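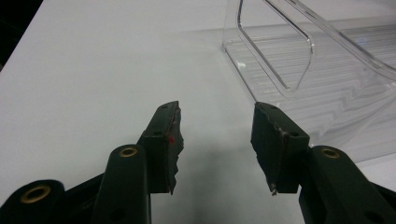

The clear tray, on the pale table.

Home | Stories | Archive | About | Contact
Search this site Search Go

The Tray
6 January 2025
By Nestell

The leaflet said a tidy drawer would give me back 25 minutes a week. It didn't say who had taken them.

I bought the tray anyway. Tirken had them in a heap by the tills, clear plastic with a ridged bottom, and the woman in front of me took two with such confidence that I picked one up as well. On the bus back to Gemthorpe I read the leaflet twice. The ridges, it said, let your belongings breathe. I thought about my belongings. Stamps, a bicycle key, three kinds of string. I had never noticed any of them short of breath.

My sister was waiting in the kitchen when I got in. She had come in March to help me sort out the house and had so far sorted out one cupboard, which I could no longer use.

"It's see-through," she said.

"So you can find things."

"You can find things in a drawer. You open it."

I put the tray on the table and we both looked at it. The light got into the grooves and went wavy, like the bottom of a swimming bath, and for a moment I did think it was rather fine. Then I fetched the drawer and tipped it out.

I won't pretend it was a noble sight. There was a receipt from Ogundipe's for a kettle we had when our mother was alive, and a guarantee for the same kettle, good for up to 13 years, with nothing filled in. There were keys. My sister held one up by its loop of ribbon.

"Shed," I said.

"You haven't got a shed."

"We had one."

She laid it in the tray, very straight, along one of the grooves. It slid down to the rim when I leaned on the table. She laid it back and it slid again.

"It's the floor," I said. "The whole house slopes."

"It's the tray."

We tried the scissors next, and the string, and the stamps, which stuck to my thumb. By four o'clock the tray was full and most of the heap was still where I'd tipped it. My sister said we needed another tray. I said that was exactly how they got you, and she said who, and I couldn't think of a good answer, so I put the kettle on - the new one, no guarantee.

When I came back she had emptied everything into the drawer again, string and all, and was rinsing the tray under the tap. The shed key was in her cardigan pocket. I could see the ribbon. I asked if she wanted milk.

Previous story | Next story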